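5. Setting up the display shelf

The Tesum shelf is supplied in one carton with the back panel already fitted. Check the parts against the list in Section 2 before you start. If a part is missing, contact Hanitz with the number printed on the carton label.

You will need a Phillips screwdriver, a level and a pencil. Wall anchors are not supplied.

5.1 Fixing the shelf to the wall

1. Hold the wall rail in position and mark the screw holes. Leave at least 70 mm between the top of the rail and the ceiling or any cabinet.
2. Drill the holes and push in anchors suited to your wall.
3. Screw the rail to the wall. Check it with the level before the last turn of each screw.
4. Lift the shelf onto the rail until both hooks drop in.
5. Fit the 2 locking screws from below.

CAUTION: Do not hang the shelf on the rail without the locking screws, even for a short time.

Note: On plasterboard, use 6 anchors. The Kaewsai corner version has its own rail, covered in Section 7.

5.2 Connecting the light strip

1. Peel the backing from the strip and press it into the groove under the front edge. Start at the cable end.
2. Run the cable down the channel at the rear — it fits with the flat side toward the wall.
3. Plug the cable into the Skamico adapter, then plug the adapter into the outlet.
4. Press the switch once for low, twice for high, and hold it down to turn the strip off.

CAUTION: Use indoors only. Do not cover the adapter or cut the strip to length.

5.3 Loading the shelf

The top surface carries up to 500 g per hook position. Put heavier items over the hooks and lighter ones in the middle. Artificial plants can stand anywhere on the shelf, but keep leaves clear of the light strip. Dust them with a soft, dry brush. Do not use spray cleaner near the strip or the cable.

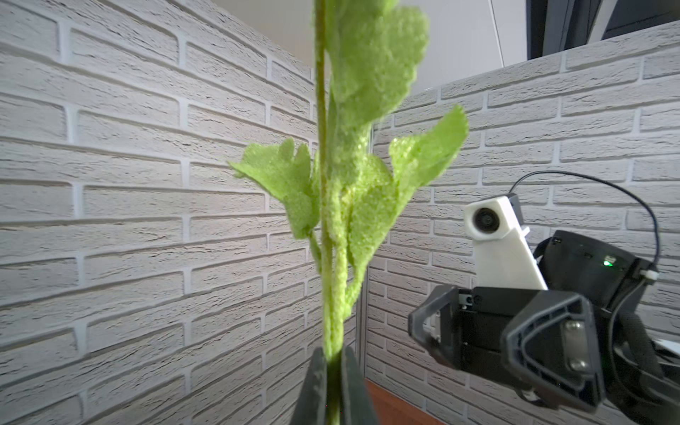
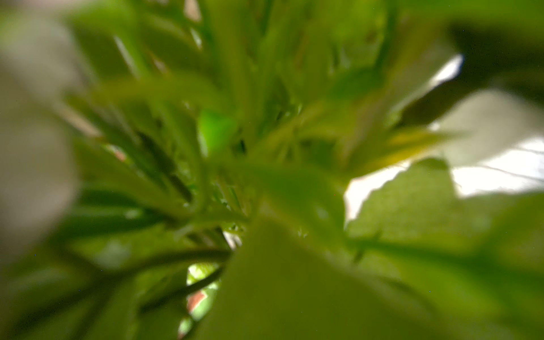 Green foliage, close up.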